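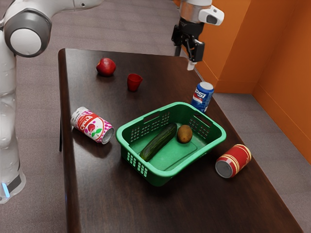
White arm, far corner of the table.

ok so I've been trying to learn to bake rye bread since November and I have opinions now. Thread, sorry in advance.

First thing. My starter is named Wodari and it hated me for weeks. I fed it regular white flour, it sulked. Switched to whole rye from the Khaemba mill stand at the Udbridge market and by the next morning it was pushing the lid up. Same jar, same kitchen, same tired me.

Second thing, rye dough is not dough. It's mortar. If you grew up on soft sandwich loaves like I did you will keep adding flour to make it behave, and you will get a doorstop. Leave it sticky! Wet your hands, scoop it in the pan, smooth the top with a spoon and walk away.

I wasted so much flour kneading. There's hardly any gluten to work with in there, so all that pushing and folding was just me getting a sore wrist for no reason.
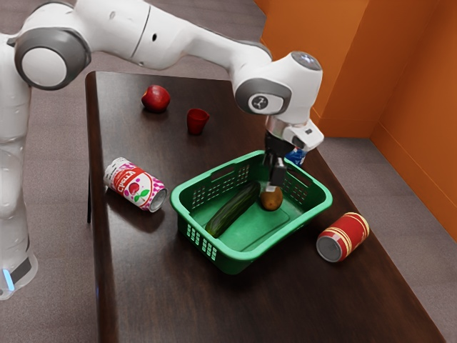 Green basket on the dark wood table.

Back to bread. Somebody asked about amounts so here's my usual: 1,000 grams of dough for one loaf pan, and 100 grams of that is starter. I go a little heavy on the caraway. My sister-in-law thinks caraway tastes like soap, so she gets her own plain loaf and I get to feel generous.

Timing is where I still mess up. The recipe on the flour bag says five hours for the rise and my kitchen in winter laughs at that. I put the pan in the oven with just the light on – works great as long as you remember it's in there before you preheat. Ask me how I know.

When little pinholes show up across the top, bake it. Don't wait for it to double, it won't, and if you let it go too long the middle caves in.

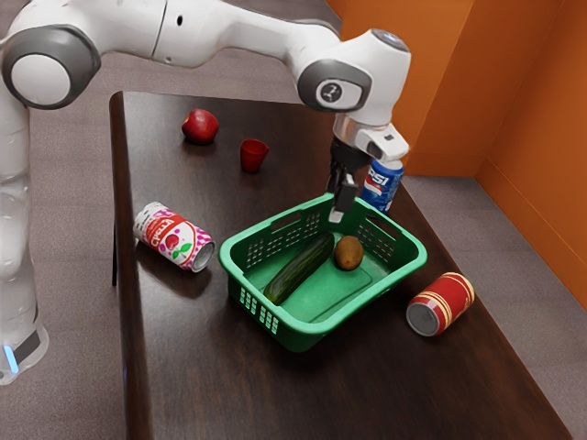 Dark table, gripper down.

Last one and then I'm going to bed. DO NOT CUT IT WARM. I know. I know! But the inside is pure gum for hours. Wrap it in a towel, leave it a full day, two if you can stand it. Day three with butter and radishes is the best thing I've eaten all winter.

I'm on loaf 23 now and would happily serve over half of them to company. The rest went to croutons, which are also very good – rye croutons in split pea soup, please try it.

Next up is the Wiva kind, with the molasses and the cracked grains soaked overnight. If anyone's made it, do you toast the grains first or no?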